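Skollumine cup holder stand, wood base with wire loops
Reviewed by Rocío Valderrama
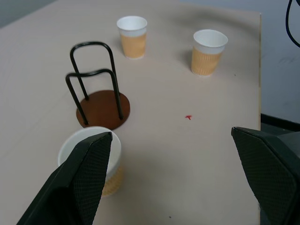

Category: Coffee corner > Cup storage

I bought this stand in November for the small coffee table in our office, where the paper cups were always lying everywhere. I have used it every working day, so I think I can now say something fair.

The base is a round wooden disc in a reddish brown, and on it stand two loops of black wire, one taller than the other. The cups go one inside the other between the wires. We use white cups with the ribbed tan sleeve from Jernitz, and with the sleeves on, the pile becomes thick quite fast. Without sleeves I can put 40 cups, with them much fewer. The shop page does not mention this and I would have liked to know it before.

Assembly took me nearly 3 minutes. The wires go into the disc by hand and mine sat straight at the first try. One leg became a little loose after some weeks – I pushed it back and it has stayed.

What I like less: the wood takes marks. If a cup has coffee on the bottom, wipe the disc the same day. Also there is nothing under it against sliding, so on a smooth table it moves when you pull a cup with one hand. I put felt pads from the Alexiou shop and it is better.

Before this I had the Stondine tube, model 586. It keeps the dust away, but the cups got stuck in it and I was always shaking it. I prefer the open one.

Four stars. I will order a second for the meeting room.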